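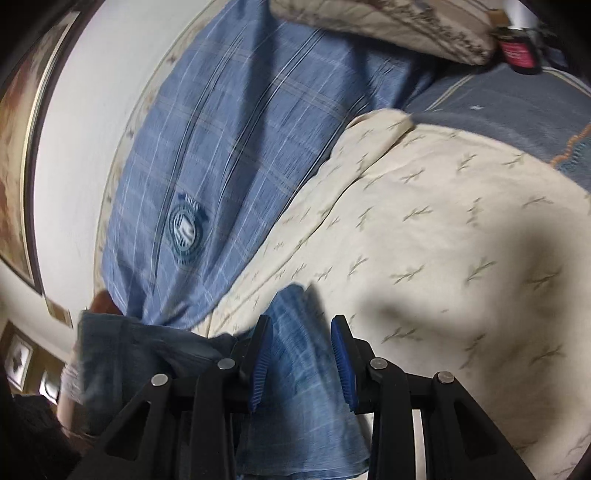
One of the growers' groups in Mabula wrote to us in March asking whether the cashew prices in these files were farm-gate prices or what the buyers paid at the depot, and said the old notes left them guessing. They were right to ask, and this new README is mostly an answer to them. All prices are farm-gate, in local currency per kilogram of raw nut.

Drikell Cashew Price Records
Last updated 18 Jun 2025

What you get

There are 3633 rows in the main table, one for each sale that a grower or a buying agent wrote down for us. Of those, 2672 come with a moisture reading, and the rest have that column left blank. Please don't fill the blanks with zeros (we did that ourselves once and spent a long week undoing it!).

The sales come from three buying areas: Mabula, Barnivport and Fillurmont. Barnivport is the export side, so its lots run bigger, and you may want to look at it separately before you average anything.

Columns

sale_id: a plain number, never reused
area: one of the names above
kg: weight of the lot as sold
price_kg: farm-gate price
moisture: percent, may be blank
notes: whatever the recorder felt like adding, spelling untouched

Known problems

Any lot over 3000 kg is usually several growers selling together, so it shouldn't be read as one farm. Some Fillurmont weights were copied from bag counts and look suspiciously round.

Use

Free for study and teaching. If you find a mistake, do send us the sale_id and we'll happily check it against the paper book.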